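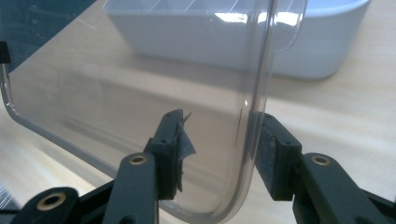

Wanted: somebody who likes fixing grippers (part time, on site at Volwood)

Hi! I'm Annick Renaud and I look after the hand-held grippers at Volwood, which means I spend a lot of my day with a small screwdriver in one hand and a strip of foam in the other. I can't keep up anymore, so I'm looking for a second pair of hands, 18 hours a week, starting in October.

The pay is $30 an hour. You'd be working with me at the long bench by the window, and with Saeed Mahmoudi when he's in, who does our software and will happily talk your ear off about timestamps if you let him.

What you'd be looking after

We have one design of hand-held gripper, the Brudix, with a camera on it. Two fingers, dark green linkage arms, brass inserts at the joints, and a pad block screwed onto the end of each finger. People pick things up with it all day long, a lot of clear plastic containers and trays lately, and the recordings go toward teaching our robot cell to do the same jobs. The cell has the same fingers on it, so whatever you learn on the bench carries straight over.

The pads are most of the work. They get dragged over rims and lids, the tape frays, the foam gets tired, and glue creeps out where it shouldn't. Clear boxes are the worst for it (and my favorite to watch, I have to admit). The walls are slick, the edges are thin, and a pad that's fine on cardboard will let a box slide and make the person holding the tool think they've done something wrong.

A normal shift goes something like this. You pick up whatever has been left on the repair shelf and read the tag. You open and close the fingers by hand and feel for grit or slop in the joints. You check the screws on both pad blocks. If a pad needs replacing, you take the block off, peel the old layer, get every last crumb of adhesive off the face, and put down a fresh one. Then you close the fingers and look at how the two faces meet, wipe the camera lens, do a few test grabs, and write it all in the log. I'm fussy about the log! One line is plenty, but it has to be there.

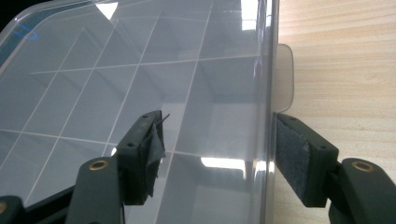 Kalliopi Atanasov: Please tell people that the two pads don't have to be the same material. I spent my first month swapping them to match and Annick had to keep swapping them back.

She's right, and I'd forgotten to put it in. We try different linings on purpose — felt, foam, tape, a rubbery coat we brush on ourselves — and sometimes there's one kind on the left finger and another on the right. The tag tells you what belongs where. If there's no tag, come find me before you peel anything.

About once a month we also strip down the gripper on the robot cell. We park the arm, lock out the power, take the fingers off and go through the joints one at a time. You won't do this alone until you've done it with me a few times, and I don't mind how many times that is. The cell was put in by Ditomix, and they handle anything past the wrist, so you don't need to know a thing about motors or drives.

Who I'm hoping to hear from

You don't need a degree. I came to this from repairing sewing machines, and it was very good training. I'd love someone who's comfortable with small screws and messy glue, who can tell when a joint feels different from how it felt last week, and who will say so out loud. Bike mechanics, model builders, people who fix their own headphones, please write! You should be able to stand for part of a shift and work under fairly bright overhead lights. The adhesive remover we use has a smell, and gloves are provided, but if solvents bother you this one may not be a good fit.

Reading a simple drawing is a plus. So is any time spent with a 3D printer, though we can teach you that.
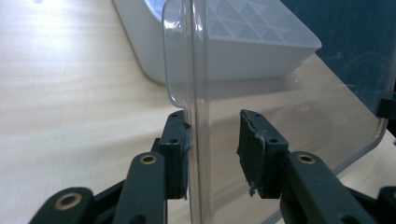

Closing on the wall of a clear container. Worn pads, with residue along the edge of the right one.

How to apply

Send me a short note by 11/6/24 telling me about something you've repaired and what went wrong along the way. A resume is fine too, but I'll read the note first. Leave it at the Volwood front desk with my name on it, or use the contact form and put "gripper bench" in the subject line. I'll invite a few people in for a paid trial of 2 hours, where you'll re-pad a finger with me sitting next to you. Bring reading glasses if you use them, the screws are tiny.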